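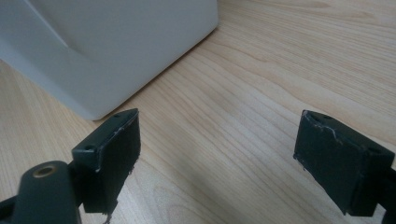
The table top, bright patch in the middle. Pale grey-white plastic thing at the upper left.

Search this forum
Advanced search

Pale wooden table – oil it, varnish it or leave it?
Posted by gellidska_road, December, 7.42 pm
14 replies · 5 shares

We've got a table with a pale, honey-coloured top and a fairly fine grain, with a few wavy patches in it. It came with the house and I don't know what finish is on it, if any. It catches the light badly in the middle and I can't decide if that's a worn patch or just the shine. I'd like something that will stand up to the children's homework and hot mugs. I have half a tin of Adlow hard wax left over from the stairs. Can I use that?

woodlouse58 wrote:
First find out if it's solid wood. Get underneath with a torch and look at the edge and the underside. If the grain on top carries on over the end, it's probably solid. If there's a thin line all round, it's veneer or a printed top, and wax won't soak into either of those the way you want.

marrowfat wrote:
Looks like laminate to me. The grain is very regular. If so, wipe it with washing-up liquid and forget about it.

woodlouse58 wrote:
I wouldn't say that from one photo. The wavy bits don't look printed to me, and plenty of ash has a straight, close grain.

marrowfat wrote:
Printed tops have wavy bits as well. We had one for 17 years and visitors always took it for oak.

tansy_and_rue wrote:
Put a drop of water somewhere that doesn't show and leave it for five minutes. If it goes dark, the wood is bare or nearly bare. If it sits there in a bead, there's a sealed finish and your wax will stay sticky on top. I did a whole sideboard before I learnt that and had to take it all off with white spirit.

gellidska_road wrote:
Tried the water at the back corner. It stayed in a bead and wiped off clean. I haven't been underneath yet, there's a lot of stuff under there.

tansy_and_rue wrote:
Then it's sealed. Keep the Adlow for the stairs.

oldshed wrote:
I disagree. You can sand a sealed top and wax it after. I did ours with 120 grit and then 240, and it took an afternoon. It marks, but you can touch up one spot without doing the lot – you can't do that with varnish.

woodlouse58 wrote:
Only if it's solid. Sand a veneer with 120 and you'll be through it before the kettle boils. Please look underneath first.

marrowfat wrote:
Or buy a tablecloth.

gellidska_road wrote:
We had a tablecloth. It lasted a week.

tansy_and_rue wrote:
For the shine, look at it again in the evening with the lamp on the other side. If the bright patch moves, it's only the light. For the mugs we use cork mats, over a dozen of them, and they still go missing.

gellidska_road wrote:
Will do the lamp tonight and clear underneath at the weekend.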